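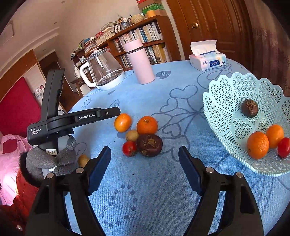

Getting wax out of a tablecloth

Shares 7 | Comments 2

Candle wax. Happens every February when the power goes and the candles come out. Works on cotton, linen, most terry cloths. Not silk, don't try it on silk.

What you need – ice, a butter knife, brown paper bags, an iron, dish soap. Plain bags, no printing on them, the ink transfers.

First let the wax go hard. Don't wipe it while its soft, you just push it in deeper. Bag of ice on top, ten minutes or so. Then lift the wax off with the back of the knife. Go with the loops if it's terry or you'll pull threads. I pulled a whole row out of my good one doing this in a rush.

Next the paper. One bag under the stain, one on top. Iron on low, no steam, empty the water out first. Press a few seconds, lift, look. Greasy spot on the paper means it's working. Move to a clean bit of paper and go again till nothing comes through. Might take a while on thick cloth.

Colored wax leaves a tint. Dab of dish soap, work it in from the back, leave it half an hour. Red is the worst. Mayuree Paisan left a comment last year saying rubbing alcohol on a cotton ball got red out of hers – tried it, pretty good, but test a corner frist.

Then wash. Warm, normal cycle, 2 rinses if you used a lot of soap. Check before it goes in the dryer!! Heat sets whatever is left. If you can still see a ring, soap again and rewash.

Air dry if you're not sure. Terry comes up stiff on the line, give it a good shake while damp.

Wax on the table itself is a different job, will do that one next.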